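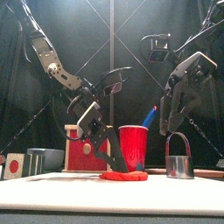 Grokthorpe Household Club: Members' Opinions

In defense of the cup that holds the pens
by Xiaoyan Guo

My mother kept her pencils in a mustard jar, and my aunt, who had a better job and a bigger desk, kept hers in a leather cylinder that had been a retirement present to somebody else. I have thought about those two containers more than any grown woman should, and I have come down firmly on the side of the mustard jar. I'd like to make the case for it, and for all its cousins, and in particular for the red plastic party cup with one marker standing in it, which I think is as good a piece of desk furniture as most of us will ever need.

I know how this sounds. Last September the club had its long evening on "the finished desk," and we passed around the Hubmann catalog, with its matching trays and its pen stand at 40 dollars, and there was a good deal of sighing. I sighed too. It was a lovely pen stand. But I went home and looked at what was holding my own pens, which was a soup can from Disar with the label half soaked off, and I could not think of a single thing the stand would do that the can had failed to do in the nine years I'd had it.

A disposable cup is tall, and that matters with markers, which like to tip out of anything shallow. It weighs almost nothing, I grant you, and a heavy pair of scissors will bring it down, so keep your scissors elsewhere. It can be knocked, cracked, drawn on, and thrown away without grief. If a marker leaves its cap loose and makes a mess, well, the cup was never going to be handed down to your grandchildren. I find that restful. I spend enough of my day being careful around things.

Now, put that cup on a coaster and I think you have something close to charming. I mean a proper knitted or crocheted one, the slightly lumpy kind, wider than the cup so there is a rim of wool or cotton or whatever you had left over showing all the way around. Red under red, if you have it. People will say a pen cup doesn't need a coaster, and they're right, it doesn't drip. But a coaster gives a thing an address. When I lift my cup to wipe the table I know exactly where it goes back, and so does my husband, who otherwise sets things down wherever his arm gets tired.

The same goes for small boxes with a knob on the front. I have a weakness for them, especially a light wood edge around a painted red face, with one round wooden knob right in the middle where your fingers expect it. They hold hardly anything, and I suppose an efficient person would take a plastic tub with four times the room. But I open mine every day for the pleasure of the knob, and so I know what is in it, which I could not say of the tub in the hall closet. And a little metal pail! I've loved those since the seed store in Drundeck used to sell bulbs in them. Put clothespins in it, or string, or the odds and ends that would otherwise live in your coat.

What I am arguing against, I suppose, is the idea that a table has to match before it can be called tidy. A member wrote to me after that evening to say she had added up her desk accessories and come to 447 dollars, and that she still couldn't find a marker when the phone rang. I didn't laugh, having spent about 685 on a kitchen rack system once, most of which is now in my sister's garage. You buy the set and then you have to live up to it.

So I would ask the club, before we plan another evening with the catalogs, to let us bring our jars and cans and party cups instead. I will bring the soup can. My aunt's leather cylinder came to me in the end, by the way, and it's upstairs holding knitting needles, and it does that perfectly well.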